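Why do metal bins get scratched?

Sheet metal is metal that has been rolled out flat and thin. It can be cut, folded and joined to make boxes, trays and big bins. A bin like this is strong, but its surface still picks up marks.

Each time something hard slides along the metal, it can leave a thin line called a scratch. A scuff is wider and duller. It comes from rubbing. One scratch is hard to see, but after 2000 small knocks the metal looks patchy.

The bin in the picture is grey, with sides that lean outwards. Three red sticks and a dark green one are lying on the bottom. Look for the speckled marks on the bright inner wall and the scuffs on the floor of the bin.

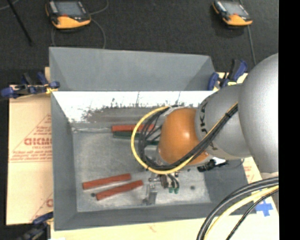 Why do the sides lean outwards?

Sloping sides make the top of a bin wider than the bottom. Things that land on the slope tend to slide down towards the middle. It is also easier to reach in from the side.

Try it yourself

Find an old baking tin and ask a grown-up if you may use it. Tilt it under a lamp. Scratches show up best when the light comes from one side. Can you find 6?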